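Ticket: Dryer runs but towels come out damp
Opened by: Abdelilah Ghoneim
Status: Open, waiting on customer
Model: Flelar vented dryer

Hi Flelar folks, me again. I wrote in before about the door light (all good now, thanks!) and this time it's the drying itself. The drum turns, the air feels warm when I open the door, no error codes, and after a full cycle on Cotton the T-shirts are fine but anything thick is still clammy. Bath towels are the worst. I put four of them through on their own last night and had to hang every one over the shower rail anyway.

What I've tried so far: cleaned the lint screen (I do that every load, I promise), pulled the machine out and checked the hose for kinks, and swapped from Cotton to Heavy. Heavy just runs longer and then stops with 32 minutes left on the display, which seems like an odd place to give up.

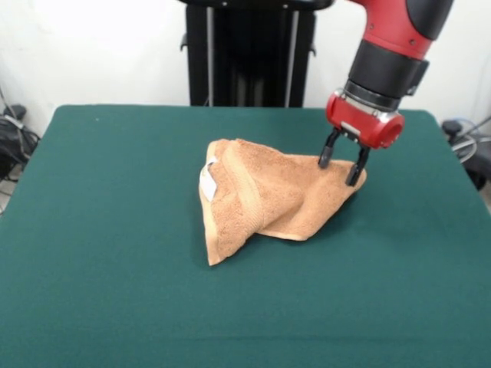 The other thing I noticed is that it depends on what else is in the drum. If I mix towels with a few shirts, it quits way early — like it feels the dry shirts and figures the whole load is done. So I'm wondering about the moisture sensor. Is that the pair of metal strips inside the door opening? Mine have a kind of dull film on them. We do use dryer sheets, the cheap ones from Pleroreck, pretty much every time.

Reply from Hjalti Holst, support

Hi Abdelilah, yes, those strips are the sensor, and dryer sheets leave exactly that film. Wipe them down with a cloth and a little white vinegar, let them dry, and skip the sheets for a few loads. Then run the same four towels on Timed Dry, no sensor, and tell me how they feel. Could you also check the flap on the outside wall while it's running?

Update from Abdelilah Ghoneim, 26 Nov 2022

OK, did all of it! The vinegar took off a surprising amount of gunk. Timed Dry for an hour got the towels nearly there, just the hems still damp. Cotton got further than before but still stopped early.

The outside flap is opening maybe a finger's width, and my neighbor's (she has a Bergmann) swings right up, so I'm guessing there's lint packed in the wall pipe. I can reach the first bit with a brush but it bends after that. Do you have a kit for this or should I get someone in? I'd like it sorted before December if I can, we have family coming and that's a lot of towels.

Reply from Hjalti Holst, support

A flap that barely lifts does point to the pipe. Any long flexible vent brush will take a bend, so you don't need ours. Unplug the dryer, take the hose off and work from both ends. I'll leave the ticket open until you've had a go.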